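Tumus puts robot arms to work on the tidying, and leaves the arguing about cushions to staff

Drodivley, 2022-03-26 — Tumus, which cleans and resets furnished lets between one set of guests and the next, has begun using robot arms for part of the job its staff like least. The arms pick up what guests leave lying on the furniture, put it where it belongs and square up the cushions. Staff do everything else, and there is a good deal of everything else.

The arms have been in daily use at the company's Drodivley depot since December, where a row of mock living rooms has been set up for the purpose. They will go out to the first 9 homes on the company's books this spring. The software that tells them what to pick up and where to put it comes from Sosa. The cleaning itself remains the business of people with cloths, supplied as before by Clenex.

Tumus employs 400 people and looks after 2000 homes. A typical changeover involves one van, two cleaners and a deadline that was set by somebody who has never changed a duvet cover. The company's own time sheets show that picking up and putting back takes a bigger share of each visit than scrubbing does, a finding that surprised the management and none of the cleaners.

"I was told the robot would give us our afternoons back," said Marlene Girard, head of operations at Tumus and a changeover cleaner herself for many years. "What it has given us so far is a very firm opinion on where a throw goes. I disagree with it, and we are having that changed. But it does bend down, and it does it all day, and my knees are prepared to forgive it a lot."

What changes for staff

No jobs are being cut as part of the change. Tumus has put this in writing to every member of staff, after being asked for it in writing by nearly every member of staff. Hours and pay rates stay as they are.

The changeover pair will still be a pair. One of them sets up the arm in the living room, checks that it has recognised what is in front of it and moves on to the kitchen or bathroom. When the arm comes across something it cannot make sense of, it stops and sounds a tone. The tone was chosen by a vote of depot staff from a list of five, and the winner is generally agreed to be the least bad.

A new role, room lead, has been created for people who want to spend more of their week with the machines. Room leads show an arm how a home should look, correct it when it gets things wrong and decide when it is fit to be let into somebody's house. The role is open to existing staff first and carries a higher hourly rate. No technical background is asked for. Tumus says its best room leads so far have been those with strong views on cushions.

Training takes two days. The first covers safety, lifting, plugging in and the big red button. The second is spent laying out a room the way departing guests do, which most trainees have taken to with some relish. Torches, toys, boxes and blankets are all fair game. Half-eaten food has been ruled out after a difficult week in January.

What the arms can and cannot do

An arm can take hold of small and medium-sized household things, lift soft furnishings by an edge or corner and set them down again. It is slow. A cleaner in a hurry will beat it every time, and several have made a point of doing so. Its merit is that it carries on at the same pace while the cleaner is upstairs.

Folding is a mixed picture. Plain towels go well. Anything with a fringe goes less well, and fitted sheets have been put off until further notice, in line with the practice of most households.

The arms do not vacuum, make beds, clean ovens or talk to owners on the phone. Staff had hoped for the last of these.

"People ask me if I'm worried it will take my job," Girard said. "I ask them if they've seen the inside of a holiday let after a hen weekend. It can have that bit. I'd still like to be the one who says the room is finished."

Each room is signed off by a person before the keys go back in the box. That was the first thing staff asked for when the plan was put to them, and the company says it will stay. Owners can also choose to keep their homes free of machines, at no extra charge and with no need to explain themselves.

Next steps

After the first homes, Tumus plans to bring in a further 500 in stages, starting with ground-floor flats. Upper floors will follow once the company has settled how to get an arm up a narrow staircase without help from two cleaners and the man from next door. Staff at each site will meet the equipment at the depot before it turns up at their work.

Owners with homes on the Tumus books will get a letter before any change is made to their service. Staff who would like to apply for a room lead post should speak to their area manager or put their name on the sheet by the depot kettle.

About Tumus

Tumus cleans, resets and restocks furnished homes for owners and letting agents. Its main depot and training rooms are in Drodivley.

Press contact: the Tumus press desk, Drodivley depot. Interviews with Marlene Girard can be arranged on request, outside changeover hours. 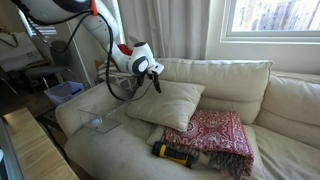
A robot arm over a sofa with a throw pillow, a folded red blanket and a torch.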